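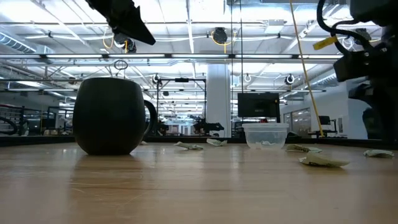 *The black mug, the little tub, and the paper scraps, some of which made it in.*

I have been meaning for a long while to put in a good word for the small container that sits on a table and catches paper. I don't mean the wastebasket, which has its own friends and its own place on the floor. I mean the cup or tub, usually plastic, usually something that used to hold something else, that lives within arm's reach of wherever you drink your coffee and open your mail. I have kept one for most of my adult life, and I think more people should, and since my neighbor Jovita Bañuelos thinks I'm wrong about it, I had better say why.

Jovita's position, which she has explained to me over many pots of coffee, is that a scrap cup is a way of putting off the job. You crumple a receipt, you drop it in the tub, and now you have a tub of trash on a perfectly nice table where you used to have one piece of trash you could have walked to the kitchen. She's a walker. She gets up for every twist of paper, every tea wrapper, every sticky note that has outlived its errand, and I will admit her table is a pleasure to sit down at. You can see the grain from one end to the other.

But I'm not a walker, and I suspect most people aren't. When I'm in the middle of something (a letter, the bills, a phone call with my sister that was supposed to take a minute) I don't get up. What I do is crumple the paper and set it down. Then another one goes down beside it, and a third rolls behind the mug and stays there until October. The real choice in my house is between paper in a tub and paper all over the place, and I know which one I would like to eat breakfast next to.

My aunt by marriage, Ritva Miettinen, was the one who taught me this. She kept the office at Tikkanen, a seed and garden supply store in Olon, back when the price lists came in on green paper and got marked up and thrown out every few weeks. She had a clear tub from the deli on the corner of her desk. She wouldn't have a pretty one. People gave her pretty ones, a ceramic thing with a lid, a basket somebody's daughter had woven, and she thanked them warmly and put paper clips in them. Her view was that a scrap cup ought to be see-through, so you know when you're being lazy, and light, so you can carry it off with one hand while the other hand has your coffee in it. I've never improved on that, although I did try. I once paid good money for a Joriler desk bin with a swinging top and used it for maybe two weeks. The top had to be pushed, you see, and pushing it was just enough bother that I started leaving things next to it.

The wide mouth matters too, more than you'd think. A crumpled paper doesn't fly straight and neither do I. With a wide rim you get most of them in, and the ones you miss are right there on the wood where you can pick them up at the end. I don't count a miss as a failure of the system! A few scraps lying around the tub still look like they're on their way somewhere.

Now, the mug. Jovita would like it noted that a big mug takes up room and leaves rings, and I do know about the rings. Still, I would never clear a table of its mug. I want a heavy-looking one with a handle I can get my fingers through, and I want it off to one side, with the tub somewhere across from it, so that I never once in my life drop a receipt in my coffee. I've done that exactly one time, at my cousin's place in Mureck, and it was a gas receipt, and the ink came right off.

Where I've given ground is on the emptying. Ritva emptied hers when she put her coat on, every evening, without fail, and I had let that part slide for years. Jovita caught me with a tub so full it had a sort of peak on it. So now it goes out when I rinse the mug. I pick up the strays first, and I check behind the mug and under the handle, where there is nearly always one more little piece than I expected, and then the whole lot goes to the kitchen in one trip. Jovita has made five or six trips by then and says the exercise is good for her.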